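Kitchen and break room staff wanted for a worker-run study of automation, Tenerport

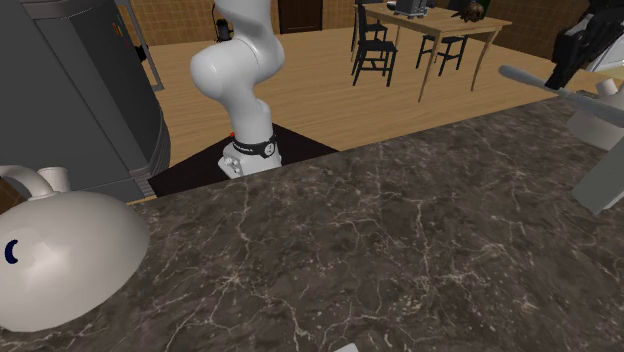
Rendered view of a kitchen with the arm behind the counter and a kettle at left.

Storkulitz plans to put robot arms in the staff kitchens at its Tenerport site, starting with the one on Jundlow Street. Management says the arms will "free people up." We have heard that before, usually a few months ahead of a new schedule with fewer names on it.

The El Fassi Workplace Group wants to hear from people who do this work now. Of the 207 kitchen and cleaning staff on site, almost none were asked before the plan went out. The renderings look very clean. They don't say who refills, who wipes down, or who gets written up when the arm stops in the middle of lunch.

You can take part if you:
- work in a kitchen, canteen or break room at Tenerport, any shift
- have been there at least 4 months
- can come to 5 evening sessions, Thursdays at 6:30

Agency and part-time workers are very welcome. You don't need to know anything about robots. If you like the idea of the arms, come anyway and tell us why.

Sessions are paid at your normal hourly rate, plus bus fare. We take no money from Storkulitz, and your name stays out of anything we publish.

To sign up, leave a message at extension 1517 or put a note in the El Fassi box by the Jundlow Street entrance. Sign-up closes at the end of February.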